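Lu (robot)

Lu is a two-armed household robot designed and built by members of Skovley, a shared workshop. Work on the machine began under Jianguo Yao, a retired toolmaker, and has been carried on in members' own time. The robot is intended for light indoor tasks such as opening cupboards, moving small objects between shelves and worktops, and passing items to a person seated at a table. It is not sold commercially, although the drawings and control software may be copied freely by other workshops.

Much of the development has been done in simulation, using a room simulator named Clerker which was written at the same workshop. The physical robot and its simulated counterpart share the same control programs, and a new movement is normally tried in Clerker before it is run on the machine itself.

Background

Skovley occupies the ground floor of a former seed warehouse. Its members share a metal lathe, two benches for electrical work, a paint booth and a woodworking area at the rear. Before Lu, the workshop's experience of automation was limited to a curtain winder, a bench-mounted arm for sorting screws and a greenhouse watering controller which is still in use.

The proposal for a larger machine was put forward by Yao in a four-page note, which argued that most home-built robots were either wheeled platforms with no useful means of holding anything, or single arms fixed to a table. The note asked for a machine with two arms, able to stand at a kitchen counter and work on both sides of its own body. It was accepted by the members on January 11, 2019, with an opening budget of 800 pounds for materials.

The name was taken from the label on a crate in which the first parts were stored. Members have used it both for the physical robot and for the simulated one, and older notes do not always make clear which is meant.

Design

Body

The body is a rounded shell carried on an internal aluminium column. It was formed in sections over plaster moulds, then filled, rubbed down and painted white. Early sections were too thin and cracked at the mounting holes; later ones have a doubled layer at each fixing point. The shell can be taken off without removing the arms, an arrangement which adds weight but allows the wiring to be reached from both sides.

Arms

The arms are finished in black and white. Each has seven joints, driven by geared motors bought second-hand from Tanex, a dealer in surplus factory equipment. The motors were supplied without documents, and their torque and gear ratios had to be measured on a test stand in the workshop. Two were found to have worn output bearings and were replaced at the builders' expense.

Cables run inside the upper arm and along the outside of the forearm. An attempt to run them inside throughout was given up after repeated breaks at the elbow. The present outside run is held in fabric sleeves and is renewed each June, when the workshop closes for general maintenance.

Grippers

Several types of gripper have been made for Lu, and the wrist is designed so that one can be changed for another with a single clamp. The plainest is a pair of parallel fingers mounted on a boxy housing. The fingers open and close together and suit flat-sided objects and the edges of doors. Other types have been drawn up for rounded or irregular objects, though not all have been built.

The control programs treat a gripper as a separate unit with its own description file, giving its length, its opening and the greatest force it may apply. An incorrect length in one of these files caused the robot's only recorded collision with a worktop, which left a dent in the housing and a mark in the wood.

Simulation

Clerker was begun as a simple drawing tool for checking whether the arms would reach the back of a shelf. It was later extended to model contact, weight and friction, and to show the room from any chosen viewpoint. It draws surfaces with flat, even lighting and makes no attempt at realism beyond what is needed to tell one material from another. Wood grain, tile and painted wall are applied as surface patterns.

The standard library contains 105 objects, among them furniture, doors, handles, containers and a number of irregular lumps which are used to test grasping. Rooms are put together from these by hand or by a short program which places them within set limits. Members have tended to make the rooms crowded and strongly coloured, on the grounds that mistakes in position are then easier to notice.

Viewpoints may be placed anywhere in the room or attached to a part of the robot. A viewpoint near a gripper gives a close view of whatever surface lies ahead of it, while one placed on or above the body gives a wider view in which both arms can be seen. Neither is sufficient alone. A close view shows the position of the fingers against a surface but little of the room, and a wide view may hide the tip of a gripper behind another object. Viewpoints attached to the robot may also be tilted, in which case walls and counters are drawn at a slope.

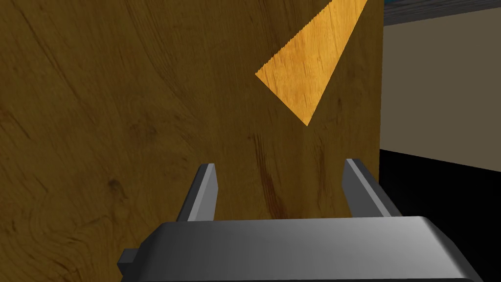 Clerker renders: a two-fingered gripper in front of a wood-grained panel, and a tilted view over the robot's white body into the simulated room. 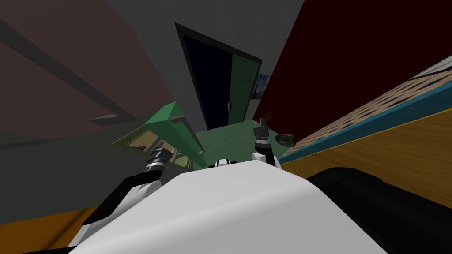 Method of working

A task is first described in plain steps and entered in a logbook kept at the main bench. A member then sets up a matching room in Clerker and moves the simulated arms by means of a hand controller. The movements are recorded, and short passages are cut out and joined to form a first version of the task. This version is run repeatedly with small changes to the position of the furniture and to the friction of each surface.

A task is released to the physical robot once it has been run 3,000 times in simulation and the failures have been sorted by cause. The figure was chosen by vote and has been criticised within the workshop as arbitrary. Supporters of the rule point out that it can be met overnight on the workshop's computer. A lower figure has been proposed for tasks in which the arms carry nothing - reaching towards a handle, for instance - but has not been adopted.

On the physical robot, each new movement is run at reduced speed with a member holding the stop switch. The area within reach of the arms is marked on the floor with yellow tape. Persons other than those taking part are asked to stay outside the tape, and long hair and loose sleeves must be tied back.

Known difficulties

Large flat surfaces have proved harder to deal with than small objects. When a gripper is close to a panel or door, the fingers may fill much of a close view, and the distance remaining is difficult to judge from the surface pattern. Yao's logbook entries recommend approaching at an angle so that at least one edge of the panel stays in view. This advice is followed in most of the door-opening programs, though an alternative method using a touch switch behind the fingertip is preferred by some members.

Long, narrow objects present a different problem. If gripped away from the middle they tend to turn in the fingers, and the simulated result depends heavily on the friction value used. Values measured in the workshop with a spring balance vary with the weather and with the age of the rubber facing, and a wide spread is therefore used in testing.

The use of two arms at once remains limited. The control programs can move both arms together along recorded paths, but if one is stopped the other must be stopped as well, and the task is begun again from the start. A revised scheduler which would allow one arm to wait for the other has been written for Clerker and is under test.

Availability and copies

Drawings for the body, arms and parallel-finger gripper are held at Skovley and are supplied on request, together with the object library. No kit of parts is offered. Builders are advised that the arm drawings assume the surplus motors originally supplied by Tanex, and that the mounting plates must be redrawn if other motors are used.

Two partial copies are known to exist. The first consists of a single arm fixed to a bench and is used for teaching. The second has both arms and a body of plywood in place of the moulded shell; its builders reported that the plywood version was quicker to make but noisier in use, and they later added felt between the column and the side panels.

See also

Clerker (simulator)
Parallel gripper
Shared workshop
Skovley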